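Stosstead Community Film Network: Help Pages
How far ahead should a small distributor open a film's social media page?

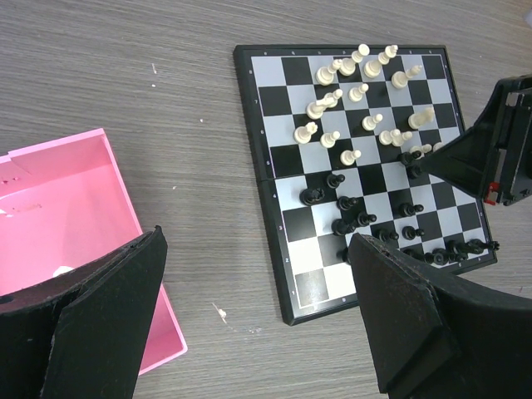 Lenka Štefanec
Our organisation is a small distributor handling independent features for cinemas in the Stosstead and Urkton area. We have taken on a documentary entitled Predeline, which is to open in July, and the producers have asked us to set up a page for it on the main social networks without delay. The trailer will not be ready for some months. Our previous practice was to open a page 12 weeks before release, with the trailer as the first item. The producers consider this too late. They point out that larger companies announce a film a year or more in advance and supply their followers with material throughout. The film concerns a town chess club, and we hold a modest stock of still photographs from the production, together with a few of our own, such as a black-framed folding board with the white pieces standing on it, which could be used in the early period. I should be grateful for guidance on three matters. First, is there any benefit in opening a page before a trailer exists? Secondly, should the page carry the name of the film or that of the distributor? Thirdly, how should a limited sum for paid promotion be divided between the early period and the week of release? The sum available is £2,395, inclusive of any design work. We have one member of staff who can give part of each working day to the task.

Vojtěch Štěpánek
I have been responsible for publicity at a small releasing company for a number of years and will take the three matters in the order in which they were put.

On timing, I would advise against an early page devoted solely to one film unless there is a reliable supply of material for it. A page which is opened, posts for a fortnight and then falls silent does some harm. Cinema programmers look at these pages when they are deciding on bookings, and a silent page suggests to them that the release date is in doubt. For a documentary with a clear subject, 13 weeks is sufficient in my experience. If the producers wish to begin sooner, they may do so through their own accounts, and you may share what they publish.

On the name, my recommendation is that the distributor's page should be the permanent one. Followers gathered for a single title are difficult to carry over to the next. We learned this with a drama called Ogbonna, for which we built a respectable following on a page in the film's own name. When our next release was announced there, very few of those people responded, and several complained that they had not asked to hear about other films. The page still exists and is of no practical use to us. A film may, however, be given its own page where the producers intend to keep it running after the cinema release, for instance to support home viewing sales or school screenings. In that case it should be agreed in writing who controls the password, who answers messages, and who owns the page when your licence ends. This last point is very often omitted from distribution agreements. We had to return to one producer with a separate letter after the film had already left cinemas, and it took far longer to settle than it should have done.

On the money, I would hold back the greater part for the period immediately before opening, and direct it by postcode to people living within reach of the cinemas that have confirmed a booking. There is little value in paying to reach someone whose nearest screening is in another county. A small amount may be spent early in order to test which of two or three short clips receives the better response. The clip that does well in the test should then be used for the main advertisement, even where the director prefers another. This can be a delicate conversation and is best held before the test is run.

I would also ask you to check the position on stills. Permission granted for press use does not always extend to paid advertising, and people who took part in a documentary may have signed forms that refer only to the film itself. Photographs you have taken yourselves of objects are simpler to clear, but a page made up only of such pictures will not hold attention for long.

Yasir Orakzai
Disagree with the above about timing. Start now. It costs nothing to open a page, and the name may be taken by another party if you wait. Post once a week. Chess clubs have newsletters and they will pass it on if asked.

Tsion Berhe
I write as the programmer of a two-screen cinema, and so from the other side of the arrangement.

The previous contributors have dealt with the question mainly as one of reaching the public. For a documentary of this kind, the public is reached in large part through the cinema's own list of members, and what the cinema requires from the distributor is material in a form that can be used at once. I would ask you to prepare the following before any page is opened: a short text of two sentences, a longer one of a single paragraph, 4 stills in both upright and wide shapes, and a clip of less than a minute with subtitles. Subtitles matter because most people who come across a clip on a telephone will see it without sound. We regularly receive a link to a trailer and nothing else, and in those cases the film receives less space in our printed programme and on our own page.

I agree with Mr Štěpánek that a silent page gives a poor impression – although I would not decline a booking on that ground alone. Mr Orakzai's remark about the name is sound. It is possible to reserve the name of the film and leave the page unpublished until you are ready, and that would appear to meet the concern of the producers without committing your member of staff to weekly posts.

Please also ensure that each screening is entered as a separate event, with the cinema named as joint host. When this is done, our own followers are notified and enquiries come to us directly. When it is not done, people write to the distributor to ask about parking and step-free access, and the answers they receive are sometimes wrong. Where a discussion is to follow the film, the name of the speaker should be confirmed with the cinema before it is announced. We have twice had to withdraw a name that we had not seen until it appeared in an advertisement.

Lenka Štefanec
I am obliged to all three contributors. We shall reserve the name and leave the page unpublished for the present, and I have asked for the release forms to be checked. The matter of ownership after the licence period was not in our draft agreement and has now been raised with the producers.

This topic was closed to new replies on 30/09/2018.

Related topics
Who should answer comments on a film's page during opening week?
Using audience photographs from a preview screening
Trailer length for social networks and for the cinema screen
Sharing advertising costs between distributor and venue
Posting reviews before the press embargo has ended
Poster artwork: supplying files to independent cinemas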